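Opening, Keeping and Reusing Electronics Cartons
Workshop and Household Notes, Jaltthorpe 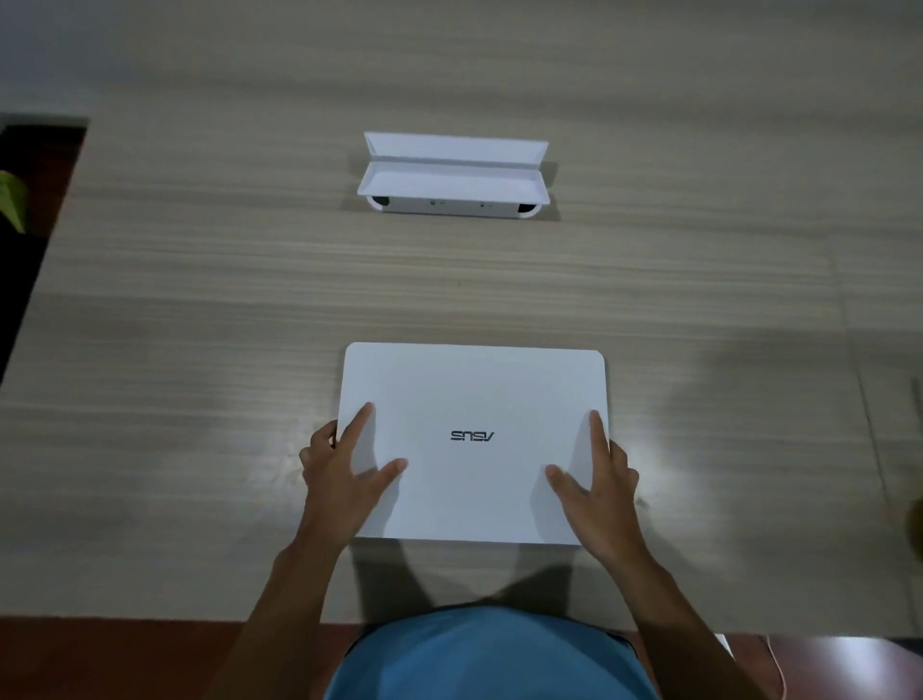
Retail cartons for laptops, routers and similar equipment are worth keeping for the length of the return period and, for costlier items, the length of the warranty. A carton that has been torn open loses most of its stiffness at the corners. The notes below cover opening, flattening, storage and reuse.

Work surface

Use a table larger than the opened carton on all sides. Wipe it first. Grit under a matte white carton leaves gray marks that do not come off, and grit under the equipment scratches the base. A smooth laminate top is preferable to rough boards. Keep drinks on another surface.

Opening

Lay flat cartons on their widest face. Check for seals on all edges before applying any force. Paper seals are slit with the tip of a short blade set to 1/16 inch. Clear film tabs are better peeled, starting at the corner and pulling back low against the surface.

Lift-off lids fit closely and hold by suction. Hold the lid by both sides, raise it slightly and let air enter. Do not shake. If the lid binds, lower it and start again with the two sides level. Pulling on one side wedges the opposite corner and splits the wrap paper.

Tuck-flap cartons open from one end. Fold the flaps fully outward before removing the contents. Half-folded flaps catch on cables and on the edges of inner trays.

Contents

Set out inner boxes in the order they come out. Adapters and cables often sit in a separate compartment under the main tray, so lift the tray before deciding that a part is missing. Return twist ties and sleeves to the tray they came from.

Write the serial number and purchase date on a slip of paper and tape it inside the lid. Tape on the outside pulls the printed surface when removed. The slip should also carry the shop's order number. Ours for the last Vanard order was 1,062, and it was needed twice.

Flattening

Tuck-flap cartons with a glued side seam fold flat without damage. Open both ends and press the two diagonal corners together. Rigid lift-off boxes do not fold. Store these nested, smaller inside larger, with the inner trays in place.

Storage

Cardboard softens in damp air. Store cartons off the floor, away from outside walls. A closet shelf is adequate. An attic is acceptable if the roof is sound. Stack rigid boxes no more than 6 high, heaviest at the bottom. Label the end that faces out.

Silica gel packets found in the carton can stay there. They have limited capacity and will not dry out a wet basement.

Reuse

Shallow rigid boxes make good drawer dividers. The lid and base give two trays of nearly equal size. Deeper cartons hold spare cables, one type per carton. A Zatby label holder fits most end panels, though masking tape does the same job.

Do not ship equipment in the retail carton alone. Place it in an outer box with two inches of padding on every side.

Last revised 4 December 2023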